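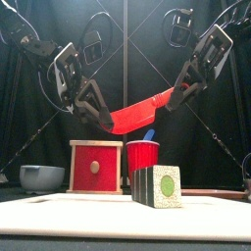
Do two cheap grippers do the work of one expensive hand? For large, light objects they often can, as long as both arms move at the same speed.

I drove out to the Hillgate open day on March 11, 2021, mainly to compare finger types before we order for our own shop. The two-arm cell is in the back bay, behind black cloth. Heloísa Brandão ran it and let visitors pick the next object. Most people asked for the red toy knife. I asked to see the thin stuff.

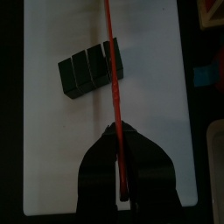
How thin can a part be before flat fingers lose it? It depends mostly on how well the tips meet, so check the gap when closed before reading the force rating.

Hillgate had two finger sets to compare, the Widico and the Oddale. The Widico set costs 334 dollars a pair and the Oddale 686. I watched 12 picks with each. Widico dropped five and Oddale dropped two, both on thin rods. The Oddale pads grip better – but they are glued on, and Heloísa said she replaces them often. 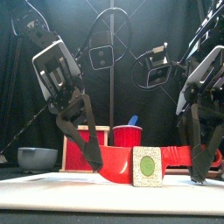

Is a wrist camera enough without a fixed one? A wrist view is good for the last few inches, but the fingers block part of it, and most shops will want a second view from outside.

The controller is a Farina. It is easy to set up and slow to recover from a stop. We waited almost 5 minutes for one restart. Heloísa plans to change it in September.

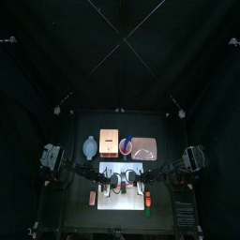

The two-arm cell at Hillgate, both grippers over the tray.

Parking is behind the building and the coffee is free. I would order the Widico fingers for boxes and cups and pay for Oddale only if rods are a big part of the job.

Comments (3)

tmk_shop
Did they say what the Oddale pads are made of? Ours peel in the heat.

ridgeline44
We run the same controller. Restart is faster if you home the arms one at a time.

P. Dunmore
Good write-up. I was there in the afternoon and the line for the cell was too long, so thanks for the drop numbers.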